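Equipment Planning Gallery: Food Handling Cell

Posted 1/23/26

We are putting together next year's equipment request for the Mulwood kitchen lab, and this page goes with the spreadsheet. The spreadsheet has the prices. The gallery is for people who have to sign off on the money and have not spent much time at the bench. It covers the plating task, which takes up most of our hours and most of the wear on the hardware.

The Endow grant pays for one complete arm station. Anything past that comes out of the regular lab budget, and the deadline for the regular budget is in March. We would like the list settled before then so the purchase orders can go out together.

The gripper is the first decision. Desmet quoted us $2,949 for a two-finger unit with the wrist camera bracket included. Musgate has a cheaper one, but the bracket is a separate order and the lead time is 5 weeks longer. Our preference is Desmet, mainly for the bracket. We made our own on the last station and had to redo the camera calibration every time it got bumped. 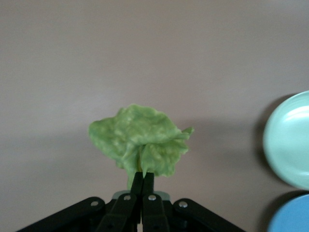

Fingertips are the second decision, and a smaller one. Leafy items fold and wrinkle in the grip, and the hold has to be firm enough to lift them without tearing. The plain black fingertips are what we have been using. Softer pads are sold in packs of 4, and we are asking for one pack to try before we commit to more. If they work out, they become a yearly supply item and move to a different line in the budget.

Plates and other tableware should stay on the supply line. They are cheap, they get scratched, and we want several colors on hand. We put $100 down for the year. Please don't fold this into the station cost -- it makes the station look more expensive than it is, and the grant will not cover it anyway.

Spare parts are easy to forget. The linkages on a gripper have screws and pivots that loosen with use, and a station with one bad joint is a station that sits idle. We are asking for one spare linkage set with the gripper order. Desmet will ship it in the same box, so there is no second freight charge.

Still open: the service plan. Musgate offers one and Desmet does not. We have asked Desmet for hourly repair rates and will add them to the spreadsheet when they come in -- the line is marked "pending" for now.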